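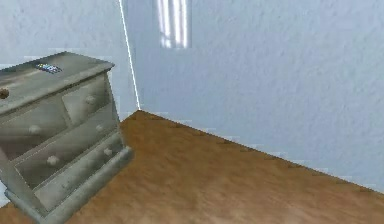
**Gergely Lakatos** wrote:

Before you tune anything else, check the contact settings on the drawer knobs. Round knobs are bad for a two-finger gripper. If the collision mesh is a sphere you get point contact, the fingers slide off under load, and the policy learns to push on the drawer from below. My garage build did that for most of November.

**dostport** wrote:

Collision meshes are convex hulls from the Stendavix exporter, so the knobs are close to spheres. I'll try box pads on the fingertips.

For anyone joining now: the real machine is a wheeled base with one arm, on my bench with the shoulder off until the new gearbox arrives. Until then everything runs in sim on the desktop. Physics at 200 Hz, policy at 5 Hz, render resolution kept low so the card can cope. The drawers succeed in 40 of 200 episodes.

Doors are the second problem. The base has to get through without dragging the arm along the door, and the stroller on the yellow floor is in the planner's way. 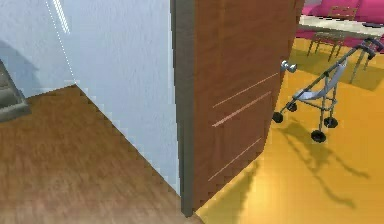 The planner wants a single footprint for base and arm, and with the arm out that footprint is wider than the opening. I currently fold the arm before every doorway. It works but it's slow, and the fold pose loses whatever is in the gripper.

**hegyi_shop** wrote:

Use two footprints and switch on arm state. Also, thin tubes like a stroller frame disappear from a coarse costmap. Mark that object by hand or inflate it.

**dostport** wrote:

Inflating it closes the route. I tried.

**hegyi_shop** wrote:

Then your cells are too big. Don't blame the inflation.

**dostport** wrote:

Fair. I'll halve them and rerun. Kitchen is next, starting with the green cup on the counter and then the melon.

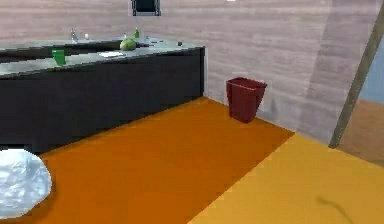 **truvora_k** wrote:

I'd leave the melon out entirely. A round object that size needs more finger opening than most home-built grippers have, and you'll spend weeks on a grasp the hardware can't do. What is your maximum opening?

**dostport** wrote:

Enough for the cup. I haven't measured it against the melon mesh. Cup first, then.

**Gergely Lakatos** wrote:

I disagree about dropping it. Keep it in as an obstacle, with grasping disabled. A counter with one object on it teaches the arm to swing wide.

**truvora_k** wrote:

As an obstacle, fine. Lock its mass and friction before you log any runs, or the numbers won't compare.

**dostport** wrote:

Will do. Box pads are in and the drawer batch is running again with the same seeds. I'll post the log when it finishes.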